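# Unit 4: Writing the Listing

Okay, so last time we worked through square footage and what you can and can't count as a bedroom. Today is the part most of you signed up for, which is putting the thing into words. Keep your drafts from the Nistgate exercise handy, we'll be marking them up as we go.
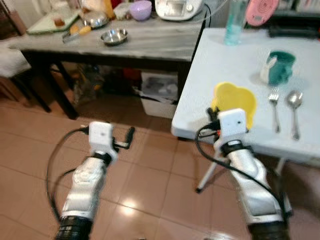
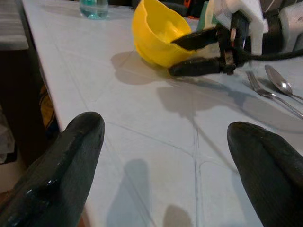
I want to start with the order of things, because this is where most first drafts go wrong. A buyer scrolling on a phone sees your first line and maybe half of the second. So the first line has to carry the facts they're filtering on: type of home, bedrooms, baths, and where it is. "Welcome to your dream home" tells them none of that, and I've read it so many times now that my eyes slide right off it!

Compare these two openers for the same condo (both came from the Mandagi Court practice sheet):

> Stunning must-see unit in a fabulous building, won't last!

> Two-bedroom corner condo at Mandagi Court, 889 square feet, with a balcony off the living room and one assigned parking space.

The second one is plainer, and I'd call the agent on that one. You learn the size, you learn there's parking, and you can already picture where the balcony is.

## Adjectives

My rule in this class is 2 per sentence, tops. You're allowed to break it once you can tell me why. Some words I'd like you to drop altogether for the rest of the term:

- stunning
- nestled
- boasts (a house can't boast)
- luxurious, unless you name the thing that makes it so

"Spacious" is a funny one. I used to ban it, and then I gave up - people do search for it. If you use it, put the room dimensions in the same sentence and let the reader decide.

## Length

Aim for 200 words. Some listing sites chop the text earlier than that, so anything a buyer would be upset to miss (HOA dues, age limits, no garage) goes in the top half. The Vovero townhouse draft we looked at in May had the monthly dues in the very last line, after a whole paragraph on the clubhouse. Don't do that.

## Describe the home, never the buyer

Please underline this one. "Perfect for a young family" and "ideal for empty nesters" sound friendly, and they can land you in real trouble under fair housing rules. Talk about the property: fenced yard, bedroom on the ground floor, a block from the bus. We'll spend all of Unit 5 on this, so for now just circle any sentence in your draft that has a person in it and ask yourself if it could be about the house instead.

## Homes that aren't finished yet

New construction needs its own habits. Say it's under construction, give the expected month if the builder has put one in writing, and be careful with "includes." If the appliances are an upgrade, say upgrade. If the photos show the model home, say so right in the text as well as in the caption.

## For next time

Rewrite the Ivix Lane listing from your packet. Keep it to 200 words, facts in the first line, dues in the top half. Bring 2 printed copies, one for me and one to swap with whoever's sitting next to you. And read it out loud before you print it - you'll hear the clunky bits right away.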